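Drivetmont lab says remote driving will teach its arm. The numbers are thin.

By Karla Escobedo
Nov 14, 2022

Brako, a small robotics outfit in Drivetmont, wants people to teach its white arm by steering it remotely through household jobs, all of them in simulation. The current job involves a small toy-like figure and a toilet. 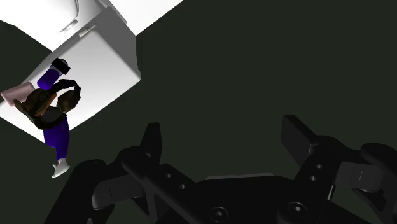
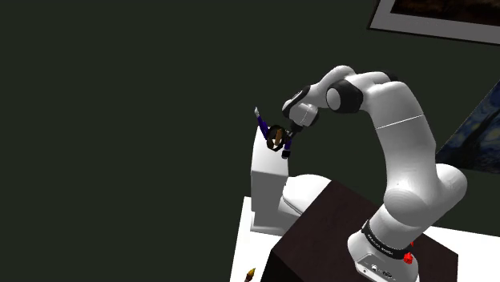 What the count leaves out

Brako logged 123 remote-control runs in July and calls 94 of them good. Eliseo Maldonado, who leads the project, said a run is good "if the operator is happy with it." The operator is also the one who fills in the log.

Amra Pavlović, a controls engineer at Carrillo, is not convinced. "You learn that a person can steer it," she said. "I'd like to see what the arm does alone - and with a real gripper, on a real floor."

Maldonado said tests without an operator come next. He gave no date. Only 2 people have driven the arm so far, and both work for Brako.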